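ok hallway rug thread bc three people asked me this week

measure the hall FIRST. then leave bare floor showing on both long sides. mine is 50 inches wide and a 28 inch runner looks great in it

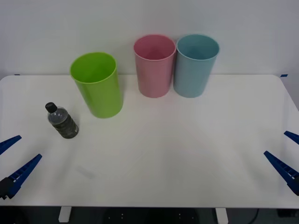
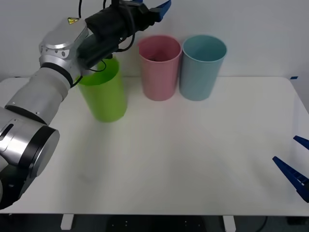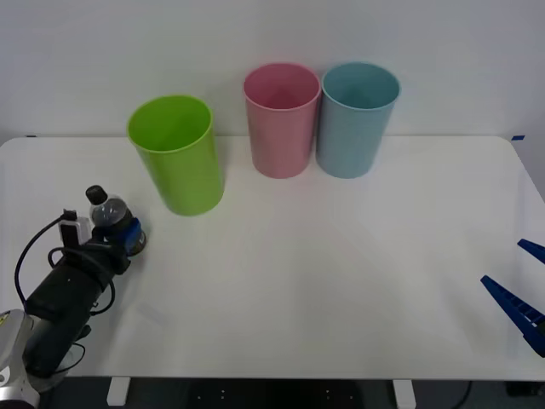

cups on the white table, green one's my favorite

length: stop short of the doors. check every door swings over the pile before you cut the tags off. I did not. had to send back a 60 dollar runner

pad goes under, always. trim it an inch smaller all round so it doesnt peek out

Mwangi says go dark in a hall, hides everything. Elikem says light or it feels like a tunel. I went with a stripe from Jandden, both of them hate it

stairs are a seperate thread, maybe in May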